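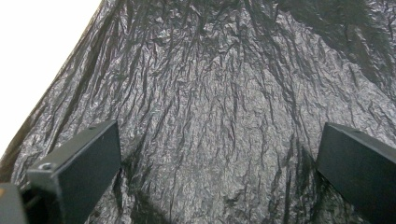 By Anneke Besulier
Science writer, Butwood Young Readers' Pages

WHERE DOES THE BIN LORRY GO?

You put something in the bin. The lid shuts. As far as most people are concerned, that thing has now stopped existing.

It hasn't, of course. Your banana skin has simply moved house. In a few days it will move again, in a very loud lorry, usually at six in the morning when you were having a nice dream.

Let's follow it.

First stop: the squasher

Rubbish is mostly air. Think of an empty cereal box, which takes up as much room as a full one and is far less use at breakfast. If a lorry carried rubbish just as it came, it would be full by the end of your street.

So the lorry has a big metal plate inside that pushes everything towards the front. It pushes very hard. This is why you should never, ever climb into a bin or play near the back of a lorry, even if your best football is in there. Tell a grown-up and say goodbye to the football.

Second stop: the big shed

In Wuston, the lorries drive to a place called a transfer station, which sounds like somewhere you would catch a spaceship. It is a shed. Each lorry drives onto a giant set of scales, tips out its load, and gets weighed again on the way out. Take one number away from the other and you know how much rubbish it brought. (Yes, that is a subtraction. They follow you everywhere.)

Third stop: fire or hole

Now there are two main choices.

Some rubbish is burned in a special furnace, at more than 900 degrees Celsius. Your oven at home gives up long before 300. The heat boils water, the water turns to steam, and the steam spins a machine that makes electricity. So an old sock might help to boil somebody's kettle, and they need never know.

The rest goes to landfill, a polite word for an enormous hole. It is a clever hole, mind you. It has a lining of clay and thick plastic to stop dirty water leaking out, and pipes to collect the gas that rotting food gives off. When the hole is full, it is covered with soil and grass. There is one at Egger with sheep on top. The sheep have not been told.

How long does rubbish last?

It depends what it is made of. Apple cores and paper are food for tiny living things called microbes, which are not fussy eaters. Microbes do need air and water to work quickly, though, and deep in a landfill there isn't much air. People have dug up newspapers after 20 years or more and could still read the football scores.

Plastic is another matter. Most microbes won't touch it. An ordinary plastic bag may still be there in 100 years, long after everyone has forgotten what was in it.

So what can you do?

Eat your crusts. Food that goes into you doesn't go into the bin.

Use things twice. A jam jar can be a pencil pot, and a cardboard box can be almost anything until somebody sits on it.

Sort your recycling properly and give the tins a rinse. The people at the sorting centre have noses too.

Words to know

Landfill: a lined hole where rubbish is buried.
Microbe: a living thing too small to see without a microscope.
Transfer station: a shed. No spaceships.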